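3.2 Work surface and container

Packing trials in the Skesero study were carried out at a single table placed against a wall, with one container in use at a time. Surface and container were held fixed so that differences in packing order could be compared across sessions.

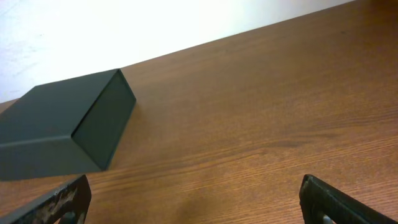
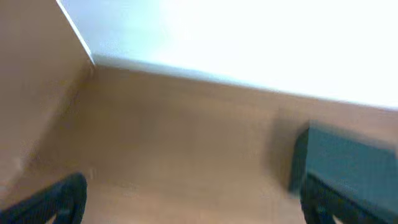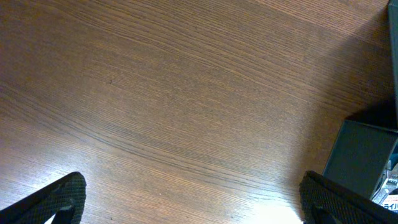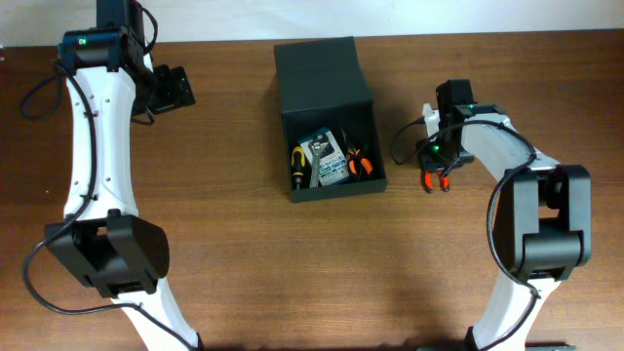 Figure 3. Work area for the packing task. The first and third views show the wood grain of the tabletop; the fourth shows the open-topped box near the center of the table.

A total of 312 trials were completed in October, of which 246 met the inclusion criteria set out in Section 2. Trials were excluded when an item was left outside the container at the time limit – the most common case – or when the container was moved from its starting zone. Item sets followed the Stamatopoulos list, with no single item heavier than 200 grams. Packing order was coded from the session records under the Sillness scheme, which treats each placement as a separate event and records any later repositioning as a correction.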